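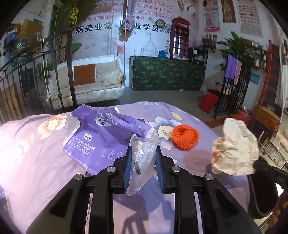
## 2019-12-12 – Pinces à main, ramassage sur le couvre-lit à fleurs

Journée sachets ! Hanna voulait qu'on attaque enfin le plastique transparent, celui que tout le monde repousse depuis le début. Avec la pince à main, le geste est simple à raconter : on descend doigts ouverts, on serre, on remonte, on dépose. Sauf que le sachet froissé, on ne sait jamais trop par où le prendre, il brille de partout, et sur les grosses fleurs du couvre-lit mauve je perdais moi-même le bord des yeux. Je me suis calée sur la petite bande sombre de l'étiquette, ça aide beaucoup. À noter pour ceux qui reprennent derrière moi.

Sur le lit : le sachet, le paquet de mouchoirs violet, la résille orange de fruit, la boule de papier blanc. J'ai laissé le tout un peu en vrac, comme on le trouve d'habitude quand on passe débarrasser.

Bilan : 38 prises gardées. J'en ai jeté plusieurs parce que je corrigeais du poignet au dernier moment (vieux réflexe, à la main on fait ça sans y penser). Hanna me dit que ces corrections-là l'intéressent aussi, à condition que je les fasse lentement. Donc demain je recommence, lentement.

### Remarques en vrac

- Mouchoirs : prendre par le côté, jamais par le film ouvert. J'ai tiré une fois sur le film, j'ai fini avec trois mouchoirs et le paquet resté sur le lit.
- Résille : un régal. Elle s'écrase et elle revient.
- Papier : serrer moins fort. Je sais, je l'ai déjà écrit la semaine dernière.
- Épaule droite qui tire après une longue série. Je demande à changer de main ou de poste à mi-séance, et je voudrais que ce soit noté au planning, pas laissé à la bonne volonté de chacun.

### Ce que ça change pour nous

J'en ai reparlé avec Hanna Rutkowska à la pause, et comme on avait promis d'écrire ces choses-là dans le cahier, je les écris.

Avant, débarrasser c'était ce qu'on faisait entre deux vraies tâches, en discutant. Personne ne m'avait jamais demandé comment je m'y prenais ! Maintenant je passe mes matinées à le montrer, geste par geste, et je trouve ça assez flatteur, je l'avoue. Mais c'est aussi un autre métier : on parle moins, on se concentre davantage, et le soir je suis fatiguée autrement. Les collègues de Sillesa disent la même chose, en moins poli.

Et puis il y a la question qui revient à chaque réunion : quand le bras de chez Grallex saura ramasser, on fait quoi, nous ? La réponse de Wenditz pour l'instant, c'est que la machine prendra les passages du soir et que nous garderons la journée, plus le contrôle. Le contrôle, je veux bien, seulement il faudra une formation payée et un nom de poste correct. « Assistante de ramassage », non merci. Hanna a promis de porter ça en mars avec la grille des horaires. Elle est de notre côté, mais elle ne décide pas toute seule.

Autre point, plus terre à terre. L'objectif affiché est de 200 prises par personne et par lot. Avec des objets durs ça passe tranquillement, avec du plastique mou c'est intenable si on veut des gestes propres. Je propose un objectif à part pour les sachets, ou pas d'objectif du tout tant qu'on cherche encore la bonne approche.

### À faire

- [ ] Reprendre les sachets, descente lente, deux orientations
- [ ] Demander à Kwiatkowski des bandes de rechange pour les doigts (les bleues, même épaisseur)
- [ ] Essayer un drap uni pour comparer avec les fleurs
- [x] Recopier les remarques sur les mouchoirs pour l'équipe du matin
- [ ] Relancer Hanna pour l'alternance des postes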